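Unit 6 handout: Budgeting for an outdoor mobile robot
Notes from lecture, revised February 27, 2021. Bring to lab.

Main point today: the purchase price is the part people get right. Everything after that gets guessed.

1. Start with the site
Walk it before you open a catalog. Write down surface, slope, shade, distance to power, who else drives there. Wheel and sensor choices come from this list. A vendor will ask for it anyway.

2. The base
Two quotes for the Nistthorpe project, Sutel and Wogan. Sutel is cheaper but charger is extra. Wogan includes charger, no spare battery. Put both on the same sheet with the same lines or you cant compare them. Blank line = ask, do not write zero.

3. Small stuff (always forgotten)
Spare tires and tubes: $100
Mast, clamps, cable: $651
Dust filters and seals: $500 for the first season
Total $1,251. Goes in the operating budget, not capital. Check with your own department, some split it differently.

4. Batteries
Buy 2 per robot. One on charge, one out. Runtime on the spec sheet is for smooth floor, so derate it. Loose ground eats current. Use your own log once you have one.

5. Sensors
Open sites are harder than they look on paper. Few vertical things close by, so lidar returns get thin and localization drifts. Price GPS correction seperately, it is often a yearly fee. Low sun washes out cameras, ask about dynamic range and a hood.

6. Ground and obstacles
Dry dirt, gravel up close, faint tire tracks on the right, pale blocks or rocks scattered to the left. Trees have open dirt between them. For this kind of surface budget for wider tires and a skid plate. Clearance first, top speed last.
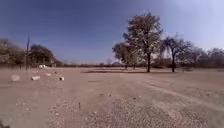

7. Schedule
Order long lead items first (base, GPS unit). Mast parts can wait. Field trials in November, so work backward from there and leave slack for shipping.

For next time: fill in the Flirnumum worksheet, sections A and B only. One page. Show where each price came from.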